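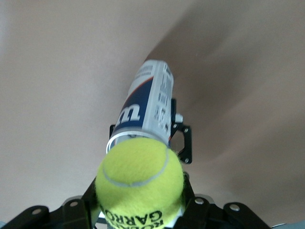 How long should a can of tennis balls last once it has been opened?

For members who play once a week, a can is good for three or four sessions, after which the balls go into the practice baskets.

That guidance comes from Hermine Sutter, who has managed equipment at the Whitlock Tennis Center for 19 years and who orders every ball used on its courts. The center asked her to explain how balls are bought, stored and retired, following a number of inquiries from members at the start of the indoor season.

"People tend to judge a ball by its color," Ms. Sutter said. "I would ask them to judge it by the bounce. A ball can look bright and new and still be flat, particularly if the can was opened in the fall and left in a car until January."

Sealed cans are pressurized, and the balls begin to lose their liveliness once the seal is broken. Ms. Sutter recommends that members open a can at the court, immediately before play, and write the month on the side in marker. Balls should be returned to the can with the lid on after each session. The lid will not restore pressure, she noted, but it keeps dust and moisture away from the felt.

Storage at the center follows the same principles. Sealed cans are kept upright in the room behind the front desk, away from the heating pipes. At the last inventory the room held 1142 balls, including those set aside for the junior program.

Anayeli Tapia, who coordinates junior instruction, receives most of the balls that are retired from match play. "Beginners do very well with a softer ball," Ms. Tapia said. "It gives them time to set their feet. I need 40 for a full basket, and on Saturday morning we have two baskets in use, so I am always glad to see Hermine at the door."

Both employees were asked about brands. The center does not require members to use a particular ball for casual play, but league matches are played with the ball supplied at the desk. Ms. Sutter asked that players not mix balls from different cans during a match. "Keep the set together. If one goes over the fence, tell us and we will find you another of the same age," she said.

Balls that are no longer suitable for instruction are placed in the gray bin beside Court 3. Members may take them for dogs or for chair legs at no charge. Cans and lids should be left at the front desk, which is open until 9 p.m. on weekdays.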